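Call for Participants: Working Group on Good Practice for Shared Human and Robot Sorting Stations
Bomholm Network for Safe Automation

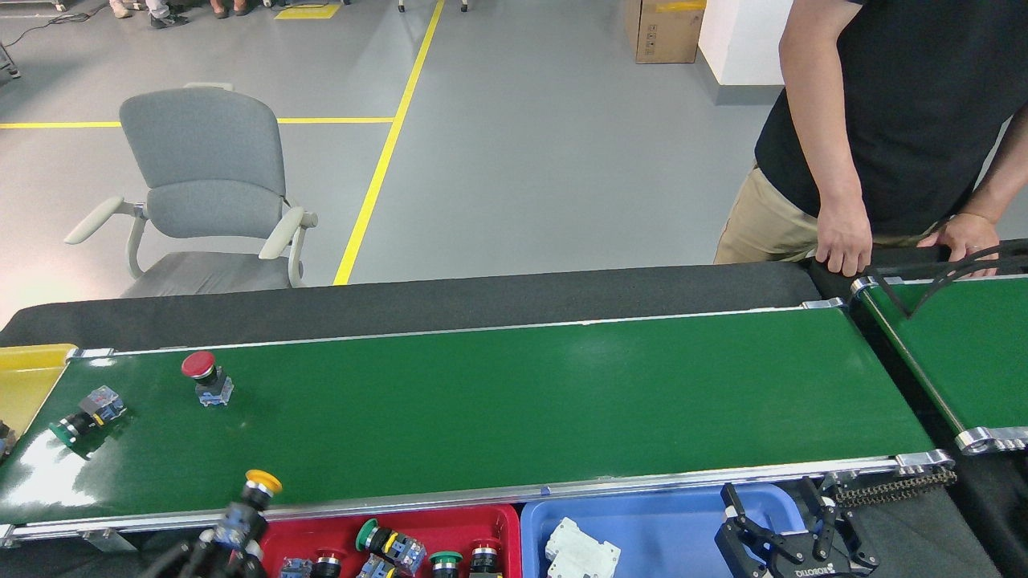
The Bomholm Network is looking for 11 persons to join a new working group, which will write a practical guide for stations where people and robots sort small electrical parts on the same line. The group starts its work in November and will continue for two half-year periods. We invite operators, line leaders, maintenance technicians, safety representatives, integrators and researchers to apply.

Background

Many companies in our network have started to use robots for sorting push buttons, contact blocks, circuit breakers and similar components. The parts are light and the robots are often slow, and therefore the stations are sometimes considered as low risk from the beginning. When we visited member sites last spring, we saw that the machine documentation was usually in good order. The daily rules were less clear. At one site the operators had three different opinions on who is allowed to restart the belt after a stop. At another site there was a written rule, but it was kept in a folder in an office which is locked in the evening shift.

We collected 359 comments from people who work at or near such stations. A large part of them concerns the same few situations: a person leans on or holds the conveyor frame while the robot is working, a part lies in the wrong bin and somebody wants to take it out quickly, or visitors walk closer than the floor marking permits. These situations are known to everybody in the trade, but the existing standards are written mostly for designers of machines. We would like to have a text which a shift leader can read in one evening and use the next morning.

What the group will do

The guide will be divided into chapters, and each participant will take responsibility for one chapter together with a colleague. The following topics are already decided:

Where a person may stand, and where the hands may be, during automatic operation
Floor lines and other marking, including how to keep them true when the station is moved
Chairs, boxes and cables near the station
Stopping and restarting: who, how, and what is written down
Correcting a wrongly sorted part by hand
Handling of emergency-stop buttons when they are goods on the belt and not safety devices of the station
Rules for visitors and for trainees in their first weeks

The second last topic may sound strange for readers outside of our field. However, a loose emergency-stop button on a belt looks the same as one which is connected, and several members reported that a new employee pressed the wrong one during a drill. We want to have a clear recommendation on color, label and position for the real ones.

More topics can be proposed in the first meeting. Zane Pärn, who leads the work on the text, will keep the list.

Whom we are looking for

You should have at least one year of practical experience with an automated line, in whichever role. A university degree is not required. We especially welcome applications from operators, because they were too few in our previous group and one could notice it in the result. That text on palletizing cells was correct, but many readers told us that it was difficult to apply.

You should be able to:

read and comment on draft texts in everyday English (it does not need to be perfect, ours is not either)
attend the meetings regularly
receive at least one visit from the group at your workplace, or help us to arrange it at another one
speak openly about near misses, under the confidentiality rule described below

It is an advantage if you have taken part in a risk assessment before, or if you have trained new colleagues. Persons who sell safety equipment may apply, but they must tell us so in the application, and they cannot write the chapter which concerns their own products.

Time and place

The group meets online every second Monday at 15:00, for 90 minutes. In addition there are four full-day meetings in person, two at the Mustgate training hall and two at Dudlow. The halls have step-free access. Lunch is served, and we ask you to inform us about allergies at least one week before.

Between the meetings you should expect to use two or three hours per week for reading and writing. In the weeks before a draft is sent out for comments it can be more -- please discuss this with your employer before you apply.

Compensation

Each participant receives 880 euros for each half-year period. If your employer pays your normal salary for the working hours, the amount can be paid to the employer instead. Travel costs for the four full-day meetings are covered according to receipts, second class train or the cheapest reasonable alternative. All participants will be named in the published guide, unless they ask not to be.

Confidentiality

What is said about a particular site stays in the group. Photos and notes from site visits may be used in the guide only after the site has approved them in writing. Names of employees are never published in connection with an incident. Each participant signs a short agreement on this before the first meeting, and a copy can be sent to you in advance.

How to apply

Please send us the following by e-mail:

A letter of maximum one page, in which you describe your work and one rule at your workplace that functions well or badly
A short CV, or simply a list of your previous jobs
A confirmation from your employer that you may use the time, if you apply as an employee

Applications are read by Ilse Stevens and Areeba Afridi. We will call 30 applicants for a short talk by telephone or video, and everybody will receive an answer, also those who are not selected. When we choose, we try to have a balance between roles, sizes of company and shifts. We would be glad to have at least two persons who work mainly at night.

Those who cannot join the group can still register as readers. Readers receive the drafts twice and have three weeks to send their comments. There is no compensation for readers, and no application letter is needed -- only name, workplace and role.

Questions about the content of the work are answered by Zane Pärn. For questions on payment, travel and agreements please contact Aino Toivonen at the Pollock office, best before noon.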